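What happens inside a computer?

Every time you open a game or type a story, a lot of small parts go to work. Most of them are hidden in a case, so we hardly ever see them.
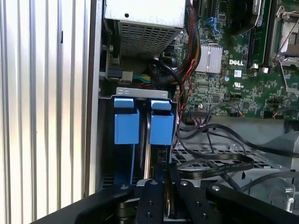
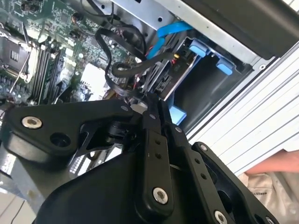 The inside of a desktop computer

Words: Songül Gezer
Checked by: Snežana Kovačević
Updated 18th July

A computer needs electricity to work. The kind that comes out of the wall is too strong for its small parts, so it goes first into a metal box called the power supply. The power supply changes it into a gentler kind and sends it along wires to the rest of the machine.

The motherboard

The motherboard is a large flat board that the other parts plug into. Thin metal lines run across it, a bit like roads on a map. Messages travel along these lines from one part to another.

The processor

The processor follows instructions. Each one is very simple, such as "add these two numbers" or "is this number bigger than that one?" A processor can follow billions of them in a second. It gets hot while it works, so it usually has a fan to blow the heat away.

Memory and storage

Computers have two ways of keeping things. Memory holds what you are using right now. When you switch off, it is wiped clean. Storage keeps things for later, including your photos, your games and your homework. If you forget to save your work before the power goes off, it may only have been in memory, and then it is lost.

Noughts and ones

Everything in a computer is kept as noughts and ones. Each nought or one is called a bit. Eight bits make a byte, and one byte is enough to store a letter of the alphabet. A short message of 200 letters and spaces needs 200 bytes.

The number 6 is written as 110 in bits. The number 39 is written as 100111.

Words to know

Bit: a single nought or one
Byte: eight bits
Processor: the part that follows instructions
Storage: where things are kept when the computer is off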